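Tresska table cover, two months in

I bought the Tresska cover in March for the long table where we eat, sort mail and do homework. It replaced a vinyl one that had split at the corners. The fabric is heavier than I expected and it hangs straight — no clips needed.

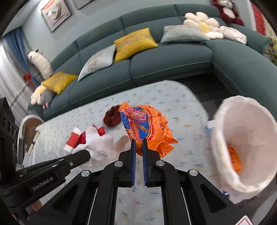
A crumpled plastic wrapper over a cloth-covered table.

Crumbs brush off easily. Coffee needs blotting right away. I have washed ours cold 2 times and it shrank slightly in length, so order the bigger size. The hem is still holding.

Four stars.
Elvira Rengifo, Bedundale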